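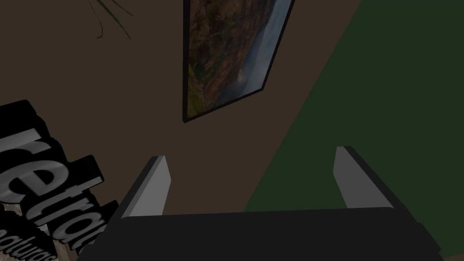

**Figure 3.** A dim room surface at close range.

## 4.2 Lighting levels and the reporting of lost property

The Mulutstead survey was meant to be about hallway lighting. Residents had other ideas. Of the 1,792 forms returned, a good many used the box marked "Any other comments on brightness" to describe umbrellas, single gloves and, in one case, a trombone mouthpiece last seen in December. We had left three lines for this box. Several people attached extra sheets.

Awan and Sethi had met something similar in their earlier work at Dirville, where tenants asked to rate a stairwell from one to five wrote in the names of the neighbours they held responsible for it. They set these answers aside as noise. We were tempted to do the same, but the lost items kept clustering in the buildings with the weakest lamps, and it seemed rude to ignore them.

We therefore coded each comment by where the item was thought to have been dropped and whether it had been found again. Coding was done by Mehwish Sethi and checked by Usman Awan, who disagreed over 70 of the entries. Most of these turned on the word "landing", which in Mulutstead can mean the top of the stairs, the bottom of the stairs or the shelf where the post goes. The authors settled on the first meaning and have had letters about it.

A dim surface hides small things well, and it hides dark small things best (Figure 3). Keys were reported found more often than gloves, which may say something about contrast, or may only say that people need their keys in order to get in. The survey can't separate the two. Warraich's method for weighting items by how badly they were missed would have helped here, had we asked anyone how badly they missed them.

The cost side is easier. Trunov, the firm that looks after the lamps, quoted 3,580 pounds to bring the four worst hallways up to the level of the rest. A further 1,000 pounds was added for access, although the hallways are open at all hours and two of them have no door. We have used the full sum in Section 5, under protest.

Two limits should be noted. Residents who never lose anything had little reason to fill in the comments box, and so the careful are thinly represented. It is also likely that some items were never in the hallway at all – the mouthpiece has since been traced to a cousin's car. We kept it in the data, as the form had been signed.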